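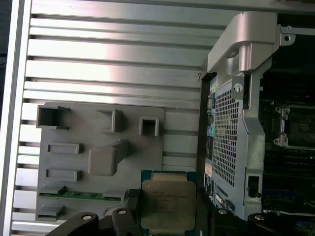 CPU in the gripper, socket to the right. Keep that gap in mind while you read.

1/ Vumley have put out their write-up on the processor drop at the Foncombe site and I've now read it three times. I have questions. Long thread, sorry.

2/ What they say went wrong: the arm picked a processor, lost its grip on the way to the socket, and the thing landed corner first on the pins. One dead board, one chip nobody will sign off as good. Cause given as "a brief loss of grip force".

3/ Fine. Grippers lose force. But a brief loss of force is what happened, it isn't why. If I told my boss the lights went out because of a brief loss of light I'd be asked to go away and try again.

4/ They also say the fault showed up once in 700 swaps. Lovely number. Then you get to the appendix and find the logging for grip force was only switched on for the last 70 of those. So it's once in 70 that anyone could have spotted, plus a lot of swaps where we're taking it on trust.

5/ And "spotted" here means it ended in a drop. A small slip that the fingers catch again doesn't count as a fault in their table. I'd want those far more than I want the drops. They're the warning.

6/ Look at what it's holding. Square chip, flat metal lid, thin green edge, two black fingers. There isn't much there to get hold of. You either have the squeeze right or you don't.

7/ The arm is a Brunik. Vumley wrote the control side. Brunik's reply, quoted in full on page 4, is that the arm did what it was told. Vumley's is that they told it the right thing. Both can't be the whole story and the report just leaves them sitting next to each other.

8/ Now the bit that bothers me most. The log has error 1926, "force below limit", coming up BEFORE the drop. The arm knew. It carried on moving because 1926 is set as a notice and not a stop.

9/ Who chose that? The report says the setting was "inherited". From what? From the Cuadros demo, as far as I can tell, where they were moving plastic blocks and a dropped block cost you nothing. You don't carry that setting over to a bare socket.

10/ Their fix is to squeeze harder. Grip force up to 73 per cent of maximum, from a starting figure they don't give. No word on what that does to the chip over hundreds of goes, and no word on 1926, which is still a notice as of October.

11/ Someone will reply that people drop processors too. Yes. I've done it, I felt sick for a day. But if I feel something slipping I stop moving my hand, or I pull it back over the bench. I don't keep going towards the pins.

12/ Also missing: where people were stood. The report says the cover was open "for observation". A dropped chip won't hurt you, but an arm that treats its own alarms as background reading might, and I'd like to know what else is on that list of notices.

13/ What I'd want before it touches another live board:
make 1926 a stop
publish the near slips
say what the grip was set to before
run the full 700 again with logging on from the first one

14/ I've asked Vumley about 8 and 10. Got a reply at 4pm saying the report "speaks for itself". It doesn't, that's why I wrote in.

15/ Edit to 4, as a few of you have asked: yes, the drop was inside the logged 70. If it had come any earlier we'd have no force trace at all and I'd have nothing to moan about in 8. Will add to this if they answer properly.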